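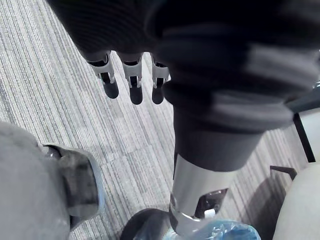

去年出た人からは、名刺が足りなくなった、次は多めに持っていく、との声。調達側の担当者と直接話せる場が少ないので助かった、とも。

防衛装備・調達 意見交換会 参加者募集(4月開催分)

主催はGanis、運営はTridaです。急ぎのご案内ですみません。残席わずか、お早めに。

対象
防衛関連の製造、整備、輸送、通信に携わる企業の方。官公庁、大学の研究者も可。学生は要相談。個人参加もOK。

内容
前半は下請け契約と輸出管理の実務について、短い報告が2本。後半は小グループに分かれて話します。テーマは当日の顔ぶれを見て決めます。秘密区分にかかる話は一切なし。資料の持ち帰りは自由、録音は不可。

時間と場所
午後2時開始、7時ごろまで懇親会。会場はWolby 3階の会議室。駐車場なし、電車でお願いします。受付は1時半から。入館時に身分証の確認あり、忘れた方は入れませんん。

参加費
2,000円(飲み物代込み)。Gu会員は1,715円。当日現金のみ。領収書は出ます、宛名は申込時に記入のこと。

申込方法
メールで事務局まで。件名は「意見交換会」。本文に氏名、所属、連絡先、話したいテーマを一つ。外国籍の方は会場の手続きがあるため早めに連絡ください。代理出席は前日までに氏名の変更を。定員になり次第、締め切り。

報告者も募集中
一人15分、スライドなしでも可。自社製品の宣伝だけの発表はご遠慮下さい。謝礼なし、参加費は無料になります。希望者は申込メールにその旨と、仮題を。概要は後日でかまいません。

返信は翌営業日までにします。届かないときは迷惑メールフォルダを確認のうえ、再送をお願いしまます。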